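**Individually wrapped pastry** is a general term for cakes, biscuits and fried dough sold in sealed single portions. The goods may be sold loose by weight, in mixed bags, or in gift boxes. They are found in most countries with a large baking industry and are especially common in East Asia, where regional sweets are often bought by travellers to give to relatives and workmates.

## Terms

In the trade, the sealed packet around one item is called the primary pack. The bag, tray or carton that holds several of them is the secondary pack. A packet closed by a seam along the back and a crimped seal at each end is known as a flow wrap or pillow pack. The crimped ends are often cut in a zigzag, which gives the buyer a place to start a tear.

## History

Before sealed film came into general use, bakers wrapped small cakes in paper, leaves or cloth, or packed them unwrapped in tins. Waxed paper kept out some damp but had to be folded and twisted by hand. Clear cellulose film spread during the first half of the twentieth century and let shops show the goods without opening the packet. Plastic films later replaced it for most uses, as they were cheaper and could be sealed by heat.

The food historian Mieke Hendriks divides the later history into two stages. In the first, single wrapping was used mainly for goods that would stick together or crumble. In the second, it was applied to almost any small cake, and the packet became the main place for the name of the town or maker.

## Types

### Fried dough

Mahua is a Chinese snack made from strands of wheat dough that are twisted together and deep-fried. The version linked with the city of Tianjin is the best known. It may be sweet or savoury, and sesame seeds are a common addition. Large twists are sold whole in boxes, while smaller ones are wrapped singly.

### Filled and layered pastry

Mooncakes, pineapple cakes and bean-paste pastries have a soft filling inside a thin crust or flaky layers. They are easily crushed, and many makers set each one in a shaped plastic holder before sealing it.

### Sponge and pressed cakes

Small sponge cakes are wrapped soon after cooling to keep them moist. Pressed cakes, made from ground beans, nuts or rice flour, are dry and brittle and need a close-fitting wrapper. 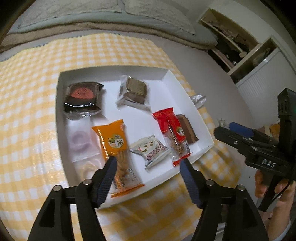
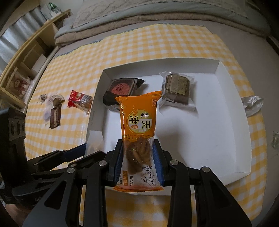
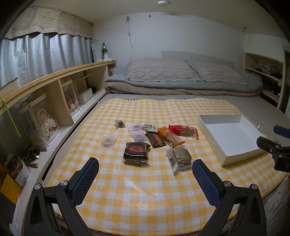
*Assorted wrapped snacks, among them a salt-and-pepper Tianjin mahua (second picture)*

## Storage

Shelf life depends chiefly on the amount of water and fat in the pastry. Moist cakes are open to mould, and fried goods turn rancid when their oil meets air and light. Many packets hold a small sachet that takes up oxygen. Some are filled with nitrogen before sealing. Foil and metal-coated films keep out light better than clear film does, but they hide the contents, so a maker may leave a clear window in a printed packet.

Once a packet has been opened, dry pastry takes up moisture from the air and loses its crispness. Moist cakes do the opposite and go hard.

## Sale and gift giving

Mixed selections are common at railway stations, airports and holiday resorts. The Skadolia fair, held each April in the town of Satow, has a section for travel sweets in which every entry must be wrapped singly. Its rules allow no entry heavier than 200 grams, packet included, and each baker may enter 2 kinds.

In Europe the custom is weaker, though almond biscuits, gingerbread and small waffles are often sold in this way to cafés, which serve them beside coffee. The Oksanen bakery changed its oat biscuits from tins to single packets for this trade and now sells them in packs of 3.

## Waste

Single wrapping uses more material for each gram of food than a shared bag. Films made of several bonded layers are hard to recycle, as the layers cannot easily be parted. Gijs De Smet, writing in the trade journal *Kikalura*, argued that the comparison should also count the food thrown away when a large packet goes stale. Paper wrappers with a thin sealing layer are in use for some dry biscuits, but they give less protection against grease and damp.

## See also

- Confectionery
- Food packaging
- Mooncake
- Shelf life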